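The Left Hand

The winter I worked for Urio, I learned to sew. My grandmother tried to teach me when I was a child and gave up after one button. In Jidudton I was taught by a machine with two arms, and I was paid by the hour for it.

Maham Zaidi hired me. She did not ask if I knew medicine. She put a pencil in my hand, then asked me to turn it slowly without moving my elbow, and she watched my wrist the whole time. "Good," she said. "You start tomorrow." 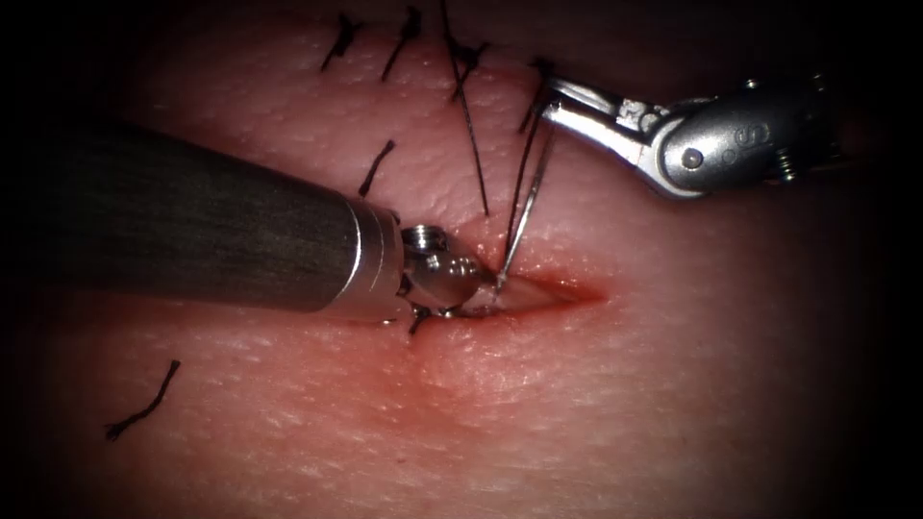
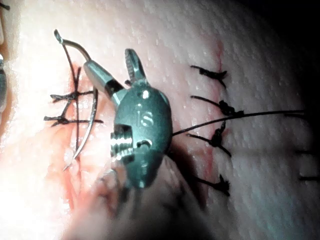

Needle and thread at the Jidudton bench, with earlier stitches already in place.

The work was simple to explain. I sat at the console with my forehead against the padded rest, and my fingers went into the two grips. When I closed my fingers, the jaws closed. Everything I did was kept: the pictures, the angles of every joint, even the small shaking of my hands when I was tired. One stitch, from picking up the needle to pulling the knot flat, was one example. Urio had promised 300 examples to the people in Memumberg, and they would use them to train a program they called Dristis.

I thought of Dristis as a child who sat behind me and never spoke.

In the first days I was ashamed of my bad stitches and I deleted them. I pressed the red pedal and began again, and at the end of the shift my row looked very nice. Maham opened the list on her screen and scrolled for a long time.

"Where is the rest?" she asked.

"Those were the good ones."

"I know. Where is the rest?"

I told her. She was not angry, but she pulled a chair next to mine, and I understood that it would be a long talk.

"If it only sees you when everything goes well," she said, "what will it do on the first day when the needle turns in the jaws? It will have no idea. It has never seen a person get out of trouble."

"So you want me to make mistakes."

"No. I want you to try your best and leave the mistakes in."

After that I did not touch the red pedal. When the needle turned, I let it go and took it again closer to the middle. When the thread made a loop around the wrong jaw, I went back the way I came, slowly, talking to myself in my own language. The microphone was off, Maham said, so Dristis would learn my hands and not my swearing.

There was one mistake that I made more often than the others. Before I pushed the needle in, my left hand stopped. It was a short stop, maybe the time of one breath. I did not know about it until Maham showed me the curves, where the line of the left arm went flat each time in the same place.

"What are you doing there?" she asked.

I thought about it on the bus and I thought about it while I cooked. The next day I told her that I was waiting for someone to say it was all right.

She looked at me as if I had said something about her, too. She wrote a note in the file and we continued.

We did 10 on good days. On bad days we did five, and Maham brought tea and did not mention the number. I learned to feel the skin through my eyes, because the grips gave nothing back. If it folded near the needle, I was pulling too hard. If the thread went straight all at once, I had to be gentle already, before I saw it.

The last example was recorded on February 4, 2026. I pulled the knot flat and took my forehead from the rest, and I had a red line across it that stayed until the evening. Maham shook my hand – the right one – and then she laughed and shook the left one also.

In May she wrote to me. Dristis had made its first whole stitch alone in Memumberg, and she wanted me to see it. The message came with a short video. I sat down on my kitchen floor to watch, I don't know why the floor.

The arms came in. The right one had the needle, and it turned the way I turn it, a little too far and then a little back. My grandmother did the same with a key in a door. I had not known that I got it from her.

Then the left arm came near the place where the needle should go in, and it stopped.

I held my breath with it. There was no one in that room to say it was all right, only the people with their notebooks. I said it anyway, aloud, in my own language, to a video that was already 2 days old.

The needle went in.

I wrote back to Maham and asked if they would remove the stop. She answered before I had put the telephone down. Somebody in Memumberg had asked the same question, she wrote, and she had told them to wait a little.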